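Re: [stays-list] November fair week, who has rooms left + minimum nights

Sorry for slow reply, changeover morning and two lots of sheets still in the machine. Answering in between below.

> Hello all,
>
> We are trying to get the shared page for fair week ready before the end of the month. Could each of you let us know:
>
> - which flats you still have free
> - whether you're holding to the 3 night minimum or dropping it
> - what you want said about noise, parking and late arrivals
>
> The page had 1143 visits last November, most of them in the fortnight before opening, so it does bring people in. If we don't hear from you we'll put up last year's text as it was.
>
> Fellura bookings desk

Please DON'T put up last year's text for us. It still says we have the ground floor studio and we gave that up in spring. Two people have already asked for it.

## What's free

Vutico side (the building behind the market hall):

- first floor front, sleeps 4, free all week except opening night
- first floor back, sleeps 2, free all week
- top floor, sleeps 5 if two of them are small. Free from the middle of the week only, there's a family in before that and they've asked to stay on, will know by tonight

Sqalli side, down by the river: all gone bar one. The one with the balcony. It's the one everybody wants for the fireworks but the party who had it have dropped to the second weekend, so the first weekend is open again. I'd put that at the top of the page if you can, it will go in an hour.

Number 233 is the street door for the Vutico flats. NOT 223, which is what the page had, and which is a dentist. Guests rang the dentist's bell all week last year and she was very decent about it but I don't want to do that to her twice.

## Minimum nights

Keeping 3 for the weekends. For the middle of the week I'm happy with two. One night no, the cleaning eats it.

I know some of you want everyone to hold the same line and I do see why. But the fair is quiet midweek, half the rides don't open till late afternoon, and the people who come then are mostly grandparents with little ones who want to be home by the next evening. They won't pay for a third night they don't use. They'll just stay out by the motorway.

Deposit is 200 per flat, same as before, back within the week if nothing's broken. Can the page say "per flat" this time. Had a long back and forth with a group who'd read it as per person and had all sent it separately.
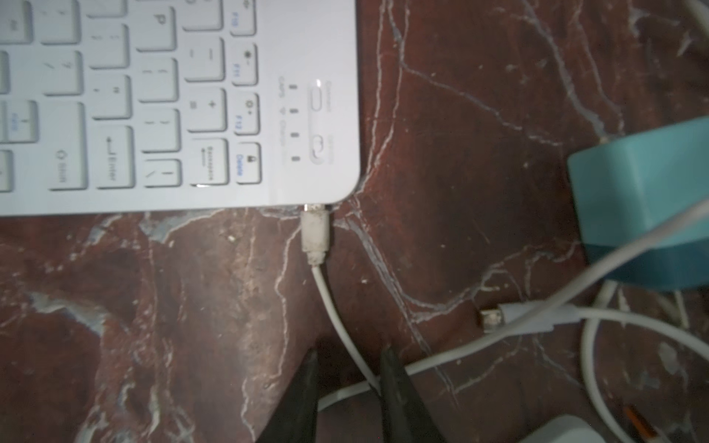 ## Noise, parking, late arrivals

Noise: please be straight with people. From the front rooms you hear the big wheel music until closing and the generators after that. The back ones are fine with the window shut. I'd rather lose a booking than have someone ring me at midnight wanting to be moved when there's nowhere to move them to. Suggested wording:

"The flats are a short walk from the fairground. Front rooms are lively in the evenings. If you are a light sleeper ask for a room at the back."

Parking: there isn't any. The market square is closed to cars the whole time for the food stalls, including the side by the fountain which people always think is an exception. The riverside car park fills up by lunch at weekends. Best is to leave the car at the top of the hill and get the tram down, last one back up is a bit before midnight, and please check that before it goes on the page becuase they did change the times in the summer and I haven't seen the new sheet.

Late arrivals: key box for Vutico, code sent on the morning of arrival. Sqalli hasn't got a key box so someone has to be there, so nothing after ten at night please. If they're coming off the late train they need to tell us beforehand and we can leave the key at the bar on the corner, but don't print that, the bar would rather we didn't make a habit of it.

## Other bits

- ride passes: are we selling them or not? Fulluser said they'd send each of us a bundle to sell on to guests and I've had nothing. If it's off, take it off the page
- the walking map. Old one has the footbridge on it. Footbridge is still shut
- breakfast baskets yes, order by six the evening before. Not on opening day, the bakery can't do it
- cot available, one, shared between both buildings so first come
- dogs in the Vutico back flat only

Photos, use the ones from two years ago for the river side, the newer ones came out very dark and make the kitchen look like a cellar. Will send a better one of the top floor once teh family's out.

Anyone else got a spare set of double bedding for the opening weekend? I'm one short and can swap for towels, have far too many towels.

Will write again tonight about the top floor.

Vutico / Sqalli flats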